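About Mernard

Family dining room and bar, open for lunch and dinner
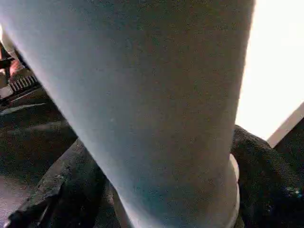
Mernard started as a lunch counter with one grill and a short menu. Ottar Engebretsen bought the lease from the Eklund bakery and kept the brick oven, which we still use for bread and roast chicken. The dining room came later, when the shop next door closed. We painted it ourselves and picked a cool bluish gray, close to the gray of the arm at the top of this page, with white for the trim. The bar was added last and seats fewer people than the dining room, so please call ahead on game nights.

Our kitchen
Embla Lindqvist runs the kitchen. She trained as a butcher before she cooked, and we cut our own steaks and grind our own burger meat every morning. Soups and dressings are made in house. The menu changes four times a year, with a few plates that stay on it: pot roast, fried trout, the chopped salad and the rib eye. Ask your server about gluten-free choices. Our fryer is shared, so we can't promise that fried items are free of wheat or shellfish.

Our suppliers
Vegetables come from Valamico, a farm north of town, from spring until the first hard frost. In August most of the tomatoes and all of the corn we serve are theirs. Coffee is roasted by Vunov.

Private parties
The back room can be booked for birthdays, rehearsal dinners and work lunches. A set menu is required for groups larger than six. We ask for a deposit, which comes off your bill.

Working here
We hire servers, line cooks and dishwashers through the year. Applications are at the host stand, or you can ask for Ottar any weekday before lunch. Staff eat a full meal before each dinner shift.

Gift cards are sold at the bar and do not expire.

Page updated 23 Jul 2023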